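Living Room Surfaces: Console and Side Cabinet

Reading time: 5 minutes

Ximena Escobedo and Renji Hamada keep a record of small living rooms, with the emphasis on the furniture that ends up holding everything. The entry for October covers two pieces along one wall of a flat in Massawe: a low black television console and a pale cabinet next to it. Notes on dimensions, surfaces and arrangement follow the pictures.

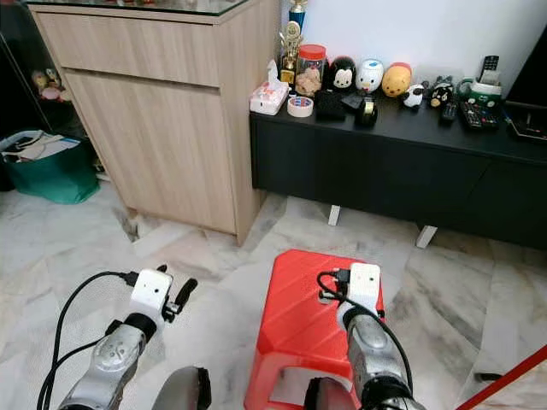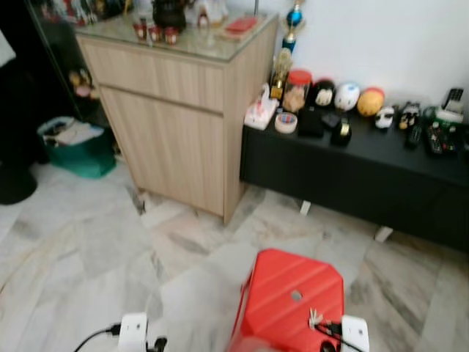
Pale cabinet with glass top, and the black console beside it. Both pictures.

The cabinet

A single drawer over a single door, in a light wood-grain finish. The household bought it second-hand with the flat and has moved it twice. It has no legs or plinth feet and sits directly on the tiles, so any unevenness in the floor goes straight into the carcass. Renji checked it with a spirit level and found it low at the back. A folded card under the rear edge would correct this, but the household has not asked for it and the drawer runs freely as it is.

The drawer holds chargers, spare keys and takeaway menus. Behind the door are board games and a box of photographs. The door opens towards the room and needs its full swing to get the box out, which rules out placing a chair in front.

The glass top

Glass on a wood-grain cabinet protects the finish from cup rings and makes wiping quicker. It also shows dust sooner than the panel underneath would. Three small red cups are grouped near the middle of the glass in the second picture, with a white figurine close by. Josiane Rolland, who looks after the cleaning notes for this series, recommends lifting ornaments off glass before wiping. Dragging them across traps grit under the base, and the scratches show in low evening light. A damp cloth, then a dry one. Spray goes on the cloth and never on the glass, as it runs to the edge and collects between the sheet and the wood.

Loose glass tops should sit on clear pads at the corners. Pads harden with age and are worth replacing when the cabinet is next emptied.

The console

Low, black and long, on short white legs. The matte front hides fingerprints fairly well, though it marks if a vacuum cleaner head is run against it. The clearance underneath is enough for a flat mop. The household's vacuum cleaner does not fit, and the floor below is done by hand.

The manufacturer's label on the back gives the name Vaden and a part number ending in 459. No further details were found. Replacement legs of a similar pattern are sold by Irow, but the fixing plate is different and would need new holes.

The row along the top

Tissues at the left end, nearest the cabinet. Then a jar with a red lid, a roll of tape, and a run of character figures towards the remote controls. The order is fairly settled. Nerea Robles, who lives in the flat, says the tissues stay at that end to be reachable from the dining side, and the remotes stay at the other to be reachable from the sofa. Everything between is placed by habit.

Character figures of this rounded type have a low centre of gravity and rarely fall. They do collect dust where the head meets the body. A dry make-up brush clears it. Water is best avoided on painted faces, and so is anything containing alcohol.

The trophies

Trophies are awkward to store. They are tall, light for their height and too narrow at the base for an open shelf with any traffic. The corner where the two pieces of furniture meet is a reasonable choice, with the wall behind and no door opening near it. The tall one has blue and gold parts. Columns on trophies are usually held by a threaded rod through the base. If one starts to lean, the nut underneath can be tightened by hand – a spanner tends to crack the plastic.

Gold-coloured plating should be dusted only. Metal polish takes it off.

Remote controls

There are several, which is normal for a room with a television and one or two boxes attached. A holder helps only if the remotes go back into it. Our usual advice is to test each one, take the batteries out of any that no longer operate anything, and put those in the drawer for a month. If they are not missed they can go to electrical recycling. Nerea has agreed to try this after the winter.

Tape and small items

Adhesive tape left in the open gathers dust along its sides and tears badly afterwards. Sarahí Barajas suggests a lidded tin of the kind made by Viltov, which would fit the cabinet drawer with 40 mm to spare above it. The flat black items at the front of the row are things put down on the way in. A shallow tray at the cabinet end would hold them without changing the row.

Floor

White and grey marble-patterned tile throughout the room. The pattern is forgiving of crumbs and unforgiving of hair. Grout lines were last cleaned with a soft brush and bicarbonate of soda. Vinegar is not used here. The household is unsure whether the tile is real stone, and acid would etch it if so.

A cabinet standing straight on tile should be lifted by two people when moved. Sliding it chips the lower edge of the side panels, and swollen edges nearly always begin at a chip. When mopping, a hand's width should be left dry along the base and finished with a wrung-out cloth.

Changes agreed

Tray for keys and wallets, to be bought. Tape to the drawer. Corner pads under the glass to be checked when the games are next taken out. Console to stay where it is, as the aerial lead is only just over a metre long and the socket is behind the right-hand leg.

Measurements by Renji Hamada. Cleaning notes by Josiane Rolland. Text by Ximena Escobedo.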